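How to Wash Foam Cubes Without Ruining Them

Arūnas Juška, 2018-04-30

Foam cubes collect dirt faster than wooden ones, and they are also easier to damage when you wash them. My method works for the common soft kind, like the orange cube and its neighbors on the gray speckled counter.

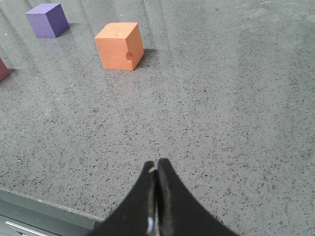

What you need

A wide bowl or a clean kitchen sink
Lukewarm water
Mild dish soap without color
A soft sponge, and an old toothbrush with soft hairs
Two or three light-colored towels
A wire rack, the type on which you cool cookies
A measuring cup

I do not recommend bleach, window cleaner or anything with alcohol. At the Sukbridge play corner, where I take care of the toys, somebody once cleaned a whole bag with window cleaner, and the green cubes left color on everything for a month.

Step 1. Find out which foam you have

There are two kinds, and they do not like the same treatment.

Closed foam feels smooth and a little bit like rubber. When you press it under water, almost no bubbles come out. Most cubes for counting and building are made from this. You can wash them in the bowl without fear.

Open foam is the same as in a bath sponge. It drinks water. If you press it under water, you will see many bubbles, and after this the cube is heavy. For this kind please go directly to the part "If your cubes are open foam", lower on the page.

If you are not sure, test one cube only.

Step 2. Prepare the counter

A stone or composite counter with a speckled pattern is a good place for this work, but it has one bad side: it hides crumbs very well. Gray with small dark flecks is the worst. You look at it and it seems clean, then you put a damp cube on it and the cube picks up everything.

Wipe the counter with a damp cloth first. Then bend down, so that your eyes are nearly at the same level as the surface, and look along it toward the window or the lamp. In the reflected light you will see the crumbs and the sticky places. Wipe again, and dry with a towel.

Step 3. Shake and brush

Do this before any water. Put the cubes in a mesh bag or an old pillowcase and shake it outside, or over the bathtub. Dust and hair will come off. If you wet the hair, it sticks to the foam and you must take it off with your fingers, one by one.

Pencil crumbs and dry modeling dough can be brushed out with the toothbrush. Be gentle at the corners. The corners are always the first place where foam starts to break.

Step 4. Mix the soap water

For each 1000 ml of lukewarm water I take one small teaspoon of dish soap. More soap does not clean better, it only needs more rinsing. The water should feel comfortable for your hand. Hot water can change the shape of some foams, and then the cube will not stand straight anymore.

Step 5. Wash by color

Put in strong colors separately the first time: orange and red in one bowl, blue and green in another. Usually nothing happens. But a new set can give some dye in the first wash, and a yellow cube which has become slightly brown cannot be repaired. I have tried.

Take one cube, wipe all the sides with the sponge, and put it in the rinsing water. Do not twist it and do not scrub with the green side of the sponge. For a mark from a felt pen, put one drop of soap on your finger, rub in small circles, wait a few minutes and rub again. A ballpoint pen mark will probably stay.

Our set at Sukbridge is big, 335 pieces, so I wash it in four parts over a week. If you try to do everything in one evening you will be tired and the last cubes will be washed badly. This is also from experience.

Step 6. Rinse

Use clean water of the same temperature. Change it when it becomes cloudy. A cube with soap left in it feels slippery when you press it between two fingers – if you feel this, rinse one more time. With small children this step is important, they put the cubes in the mouth.

Step 7. Dry

Lay a towel on the counter and put the cubes on it with some space between them. Press each one lightly with a second towel. After this, move them to the wire rack.

Turn them on another side after two hours. Closed foam is usually dry the same evening, but I leave it until morning. Keep the rack away from the radiator and from strong sun. We had a set from Jitico that stood on a windowsill in March, not even in summer, and on one side the orange became pale like a peach.

Do not use the clothes dryer. A hair dryer on the cold setting is acceptable if you are in a hurry.

If your cubes are open foam

Do not soak them. Make the sponge damp with soap water, squeeze it well, and wipe only the surface of the cube. Then wipe with clean water in the same way. If the cube is wet inside anyway, wrap it in a dry towel and press with a flat hand from above. Let go slowly, so it can come back to its shape.

Open foam needs one or two full days on the rack. If it smells like a cellar after this time, I throw it away.

Storing

Put the cubes in a bag or a box with holes. A closed plastic box is fine only when you are completely sure about the dryness. Do not put heavy books on top. I keep ours in a Vidal crate with open sides, and the small ones in a mesh bag inside it.

How often

At home, once in two months is enough, and also after every cold in the family. In a classroom I would do it every two weeks. Between the washings you can wipe the cubes with a damp cloth.

Small repairs

If a corner is torn but the piece is still hanging, a little foam glue will hold it. I use the one from Prinder, in the small tube. Put it on with a toothpick, press for one minute, and leave it overnight. When the piece is already lost, cut the corner flat with sharp scissors and keep that cube for older children only.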